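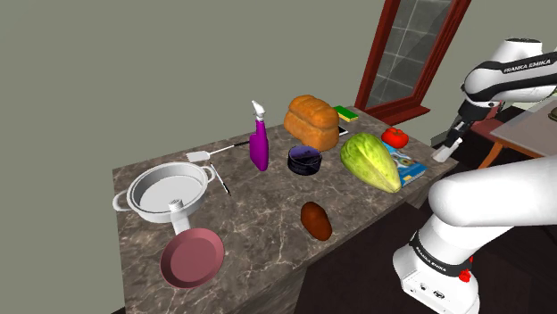
The Ulden Trial

The box came with a card that said the Sarnance plan was free for the first month, and under that, in smaller type, that I could talk to it however I liked. I took that seriously. By the second evening I was telling it about my knees.

I should say what Sarnance is, for anyone who lives outside Brenurham and hasn't had the leaflet through the door. You pay by the month and they send you the part that thinks. The arm you rent or buy separately. Mine was white with black joints, bolted beside the counter, and it had a rounded shoulder that I kept wanting to pat. The plan I was trying was called Ulden, and what Ulden does is put a kitchen counter in order. That's the whole of it! It doesn't cook. It doesn't do floors. You tell it how you want things and it works its way there, one object at a time.

I had agreed to write it up for the Talukder building newsletter, 300 words, due at the end of August, and I was already late because I kept playing with it.

The first thing I asked was for the bread to go somewhere sensible.

"Which way is sensible?" it asked. It had a low, pleasant voice, a bit like someone reading the weather on a Sunday.

I had never been asked that in my life. I stood there with my coat still on and thought about it, and then I said, well, near the knife drawer, I suppose, but away from the sponge.

"Away from the sponge," it said, and I swear it sounded pleased.

We went on like that for an hour. Cabbage, tomato, the potato I'd been meaning to bake. It was slow, I'll put that in the review, it was slower than me by a long way. But it asked such good questions. Did the pot live on the counter or was it visiting? Was the purple spray for every day? Should a pen be in a kitchen at all? (Yes. I do the crossword standing up.) I'd had that counter for years and held no opinions on it, and by bedtime I had dozens, and I lay awake having more.

The book was the hard one. It was my old textbook, Multiple View Geometry, blue down one side and heavy as a brick, and it had drifted into the kitchen when I retired and stayed there under the vegetables. I used to teach from it. I hadn't opened it since.

"Does this belong here?" the arm asked.

I said I didn't know.

"I can leave it until you do."

I got two mugs down, which was silly, and put one back. Then I pulled up the stool and told it what the book was for, how you can take two flat views of a room and work out from them where everything really stands. It listened to the entire thing. I went on far too long, I drew on the back of an envelope, I was having a wonderful time.

"So you taught my eyes," it said.

Not yours, I said. Somebody's, maybe.

"May I try it again?"

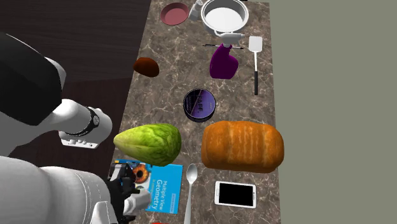
Too slow for a family kitchen, wrote the reader from the fourth floor, once the newsletter had gone round, and was it true that the thing wanted to know your feelings about a potato? At 80 a month they would sooner shout at the children.

I wrote back the same night. I said yes, it was slow, and yes, it had asked about the potato, and that they were welcome to come down and see it any evening after supper. I said to bring the children. I said there was a setting for fewer questions and I could show them where it was, though I'd never used it myself.

Then I turned to the counter and asked the arm where it thought we should put the envelope.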